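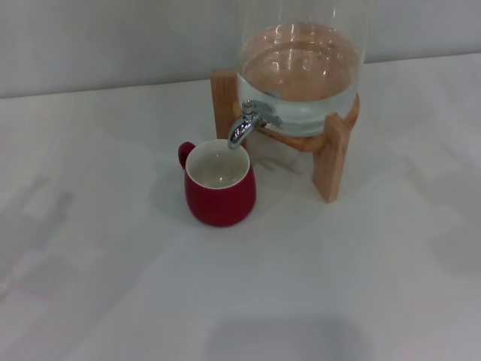
**Two-finger or three-finger gripper for the drink pouring task?**

**benchtop_biscuit** wrote (20 Jul 2022):

Hello all, long-time reader and very occasional poster. I've been setting up a little drinks bench at work and I'm stuck between two grippers, so I'd love to hear from anyone who has done something like it.

The task is simple to say out loud. The arm has to open the spigot on a glass dispenser, let a red ceramic mug fill, close the spigot again, then pick up the mug by its body and set it down on the other side of the table. The spigot is chrome with a small upright lever on top, and the dispenser sits in a light wood stand, with one of the legs coming down pretty close to the right of the mug.

The two I have on loan are the Wokico parallel gripper (two flat fingers, rubber pads) and the Dravberg three-finger one. I've run 16 tries with each so far. The Wokico is lovely on the lever, just lovely, it nudges it over and back like it was born to do it. But the mug is wider in the lower half and then curves back in at the base, so the flat pads only touch along a thin line and the thing slowly turns in the grip. The Dravberg holds the mug like a baby bird, but it's so bulky that one knuckle keeps bumping the leg of the stand.

What would you do? I'd like to keep one gripper for the whole job if I can.

---

**oldservo** wrote:

Nice little task! I had the same trouble with a round teapot and spent far too long on it, so let me save you an evening or two. Keep the two-finger and change the pads. Cut yourself a pair with a shallow V down the middle and glue a soft silicone strip into it. Now you touch the mug in four places and it stops turning. I print mine on whatever is lying around and they last for months.

What are you closing force-wise? You can go higher than you think with ceramic as long as the pad is soft.

---

**marmalade_kinematics** wrote:

I'm going to gently disagree with oldservo, whose advice I usually follow to the letter. V pads are great on the mug but then you have to go back to that skinny lever with them, and the lever drops right into the groove and rattles. We tried it in our shop at Poltulstead on a faucet handle and gave up after an afternoon.

My vote is to grab the mug by the handle. It's a small loop, and if yours is turned to the left, away from that stand leg, you've got all the room in the world on that side.

---

**benchtop_biscuit** wrote:

Thank you both! The handle does point left, so there's space for it. What worries me is the weight, though. The mug with water in it comes to 600 grams on the kitchen scale, and all of that would be hanging off to one side of the fingers. I'm picturing a slow tilt and a wet table.

oldservo, I'm closing at 16 newtons at the moment. I was scared of the glaze.

---

**oldservo** wrote:

Way too shy! Double it and try again before you buy or print anything at all.

And marmalade, fair point about the lever, but only cut the V into the lower part of the pad. Leave the tips flat. Lever with the tips, mug with the groove. I should have said so the first time.

---

**marmalade_kinematics** wrote:

Okay, that I would try. Split pads are a good idea and I'm a bit annoyed I didn't think of it. I still wouldn't lift a full mug by the belly if a person is going to drink from it, but that's a matter of taste.

---

**pixelgravy** wrote:

Jumping in from the camera side. Whichever fingers you pick, how are you finding out where the water level is? Clear glass and water against a pale wall is about as mean as it gets for a depth camera. I had an Umali stereo unit on a job like this back in January and it saw straight through the jar and reported the wall behind it, every single time, very confidently. The red mug will be easy by comparison.

---

**benchtop_biscuit** wrote:

Oh, I'm cheating. I don't look at the water at all, I open the lever for a fixed time and close it. It does pour slower as the level in the jar goes down, so my later mugs are a bit stingy. I got 470 grams total on the last one.

---

**pixelgravy** wrote:

Put a cheap load cell under the mug and stop on weight. Then the camera only has to find the mug and the lever, and you can quit worrying about the glass.

---

**benchtop_biscuit** wrote:

I have one in a drawer! Right, the plan is more squeeze first, then split pads on the Wokico, then the load cell. The Dravberg goes back in its box for now, though I'm sorry to see it go because it really does hold a mug beautifully. I'll post the numbers here when I have another set of runs.

---

**oldservo** wrote:

Post the pad file too, please. Mine are all in inches and nobody can ever open them.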